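Gripper won't let go of a steel bowl, then lets go when I don't want it to

Posted in Grippers and End Effectors, 3/28/23
Viewed 367 times

Tetsuya Furukawa

I have been handed a pair of hand-held grippers at work and a job that sounded easy at the interview: bowl into wire basket, bowl out of wire basket, repeat until pension. The movements get recorded and are later meant to teach an arm to do the same. We haven't let the arm near it yet, which is a decision I am more pleased with every morning.

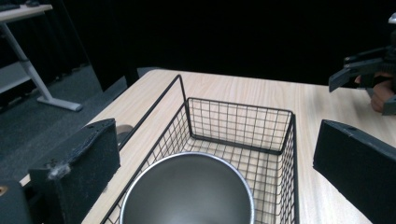
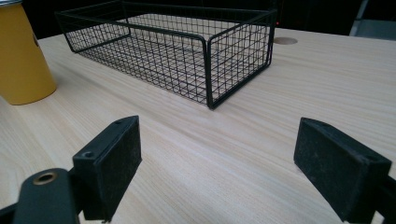

The table, the basket and the fingers, for anyone who wants to check my setup.

I have two faults, and they take turns.

Fault one: I open the trigger and the bowl stays on one finger for a moment. Then it drops. It is a steel bowl and a wire basket, so everyone on the floor knows when it has happened. The position log says the jaws are fully open well before the bowl goes.

Fault two: I close on the rim, lift, and the bowl turns in the grip like a door on a hinge until it is hanging sideways. Squeezing harder makes it turn faster, or that's how it feels by mid-afternoon.

If I lift the empty basket by its rim there is no trouble at all, so I don't think the jaws are out of line. The finger pads are the black ones that came fitted. I have wiped them with a dry cloth. I have also changed the trigger spring, which did nothing except introduce me to the trigger spring.

My colleague at the Lellbridge office says it is the software. My colleague at the Lellbridge office says that about the kettle. What should I look at before I start taking things apart?

Patby

Had the same. Buy new pads.

Cyprian Kaczorowski

New pads may well be where you end up, but I'd spend 20 minutes first finding out whether you have one fault or two.

Start with the turning. You are holding a curved rim between two flat faces, so contact is along a very short line and the bowl's weight hangs off to one side of it. It will want to swing. Squeezing harder on a sloping steel wall can push the bowl out of the grip instead of holding it. Take the rim so that the bowl's wall sits deeper between the pads, come in level, and lift slowly for the first bit. If it stops turning, you have cured fault two without a screwdriver.

Now the sticking. A dry cloth is no good on a soft pad, it just moves the dirt about and leaves some of the cloth behind as a present. Lint and dust sit on the face and give you a patch that slides, and any grease underneath gives you a patch that clings. Go over both faces with sticky tape, several goes, fresh piece each time. Then wash the bowl in hot water and washing-up liquid, rinse it properly and dry it. People clean the gripper for days and never clean the thing it is gripping. I did this at Brudov with a tray of lids and would rather not discuss how long it took me.

Try ten lifts with the clean bowl and write down which finger it hangs on. If it is always the same one, swap the pads left to right, if yours come off. Fault follows the pad: the pad is finished, and Patby was right in five words. Fault stays on the same side: look behind the pad, at whatever holds the finger on. A loose screw there lets the finger tip inwards a touch and hook under the rim as you open. The log won't show it, as it only knows what the jaw mechanism is doing.

Two things on safety. Don't put your other hand under the bowl to save it. I know it is only a bowl. The habit is what you are training, and you'll still have it when the arm turns up. And take the bad runs out of the recordings before anyone uses them, or the arm will faithfully learn to wait a moment and then drop it.

Tetsuya Furukawa

Tape came away grey. Bowl washed. Fault two has gone if I take the rim deeper, so that one was me. Fault one still happens now and then, always on the left finger. Swapping the pads tomorrow. I've told Lellbridge it isn't the software and they have asked me to reinstall it.

Hoshino

Did you check the left finger screw? Mine was hand tight from new.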